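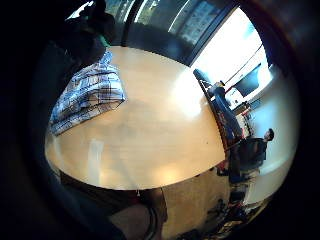 4 min read

By the Pacheco Street Letter
September

I got to her kitchen at 8:15 in the morning, which she had told me was the lazy end of her day. She bakes bread for her neighbors out of a regular home oven, up to 40 loaves in a good week, and she'd agreed to talk to me as long as I didn't use her name. "Put down the bread lady," she said. "That's what the kids call me anyway."

So, the bread lady. She moved to Steta (population 2,516, if you believe the sign) after a long career doing payroll, and she didn't bake a thing until she was 63. I asked what got her started and she laughed at me.

"The bakery closed! I wanted toast."

Her first loaves were bad. She told me this with real pleasure. One was so dense that her brother took it home to show people. She kept going, switched flours twice, and finally wrote everything down in an old ledger, the way she used to track overtime. I got to flip through it. The pages are full of little notes like "too sour" and "good but ugly" and, once, just "no."

I wanted to know how she handles the starter, since mine dies every time I go on vacation. (I've killed four.) She was kind about it.

"You're fussing. Put it in the fridge and go see your family. It can wait a week. Feed it when you get home, give it a day, feed it again."

What about all the gear people buy? She has a heavy pot, a scale, and a pile of dish towels. The plaid ones are her favorites for covering dough — no fuzz, she says, and they wash up easily. Her one splurge was a Genau scale, and she made me weigh my car keys on it.

The selling part came later. A neighbor asked to pay her, then that neighbor's sister did, and before long there was a sheet of paper on the fridge with everybody's order. She still does it that way. I asked whether she'd ever want a shop and she shook her head before I got to the end of the question.

"I had a job. I liked it fine. I don't want another one."

We talked for most of the morning — about rye, about her knees, about whether butter belongs in the fridge (she says no, and she won't be moved). She sent me home with a seeded loaf and strict orders not to cut it before noon. I made it to 11:20.

Last updated in September

Contact | © The Pacheco Street Letter | Back to top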